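Workshop notebook, October, Monday

Soap finish, second round of test boards

I started at 7 in the morning, before the planer was needed by others. The purpose of this round is to decide if we can offer a soap finish to the Hivel order, or if we must stay with the oil from Pallero. Birsen Dursun prefers the oil and she has written her reasons on the page before this one. I prefer the soap, so please read my notes with this in mind.

All boards were sanded to 180 and wiped with a damp cloth to raise the grain. When they were dry again I went over them by hand with 400 paper, only very lightly. In the first round I skipped the damp cloth, and the boards became rough like a cat's tongue after the second coat of soap. Wulme's — sorry, Wayne Hulme's — opinion was that the paper was worn out, but I do not agree with it. 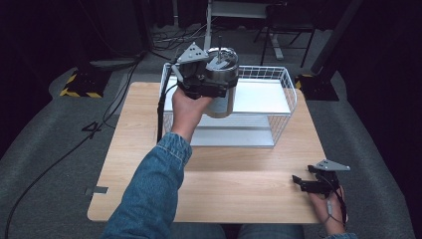

Materials and mixing

Soap flakes from Ivanyshyn, the opened bag. The thin mix is one spoon of flakes to one liter of hot water. The thick mix is made with much more flakes, until it stands like whipped cream. I let both mixes rest until they reached room temperature, 19 degrees. Ohemaa Quartey asked if the water in our building is too hard for this. It is possible. I saw a gray skin on the thin mix made with tap water, and no skin on the mix made with distilled water. From now on I use distilled.

Boards A and B got the thin mix, boards C and D the thick mix, board E the Pallero oil for comparison. I worked the soap in with a cotton cloth and wiped off the rest along the grain.

Stain tests: black coffee, red wine, olive oil. Coffee on A left a ring which I can feel with the finger. On C it left almost nothing. Wine was bad everywhere, also on E, where I did not expect it. Olive oil disappeared into A and B and stayed there as a dark spot. I will try to wash it out tomorrow with the thick mix. 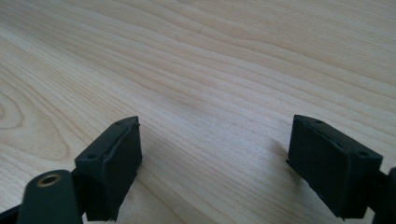
Tabletop, grain and growth rings.

The color question is still open. Soap keeps a light wood light, and oil makes it more yellow. Shota Matsuda compared C and E at the window and then under the lamp. At the window he chose C, under the lamp he could not decide. I want to repeat this with people who do not know which board is which.

Price: the soap costs much less, but the customer must repeat it often. Genji Tsuji reminded me that the Skekbridge people were not happy to get homework together with their benches. We should write the care card before we make the offer.

Still to do:
Wash B and look again at the oil spot.
One more board with three thick coats.
Order distilled water.
Ask Birsen for her wine result on the oil, mine looks too bad to be true.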